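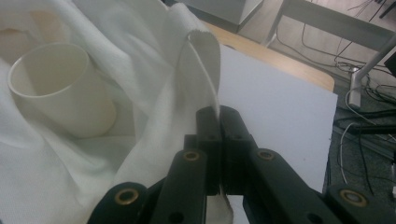 Gobelet blanc, couché dans les plis d'un tissu blanc.

Objet : Re: [parents-6e] Entrée au collège Mirano, le dossier

Bonsoir la liste,

> Pour Mirano, quelqu'un sait si la lettre de motivation doit être
> écrite par l'enfant ? Et le test de maths, c'est le programme de CM2
> ou un peu plus ? Le nôtre a 10 ans et panique déjà.

La lettre est « rédigée par l'élève », dit la notice. Comptez 400 mots maximum, manuscrits. L'an dernier, ma fille a découvert dans le modèle qui circulait à Trurnville qu'elle était passionnée par la diversité des parcours. Elle a préféré parler des escargots. Elle a été prise, j'ignore si les escargots y sont pour quelque chose.

Pour les maths : programme de CM2, plus deux problèmes tordus à la fin. Il y avait 11 exercices. Les fractions reviennent souvent, les proportions aussi. Les cahiers Cartwright suffisent largement - ceux de l'étage au-dessus servent surtout à faire pleurer les parents.

Le stage intensif de Fernmont, nous l'avons fait. Le goûter était très bien.

Pensez à joindre les bulletins du deuxième trimestre, le secrétariat ne les réclame pas, il classe le dossier « incomplet » et attend. Réponse en mai, par courrier, chez nous à 11 h du matin, pendant que j'étais en réunion.

Bon courage au vôtre, et à vous.

Une mère de Trurnville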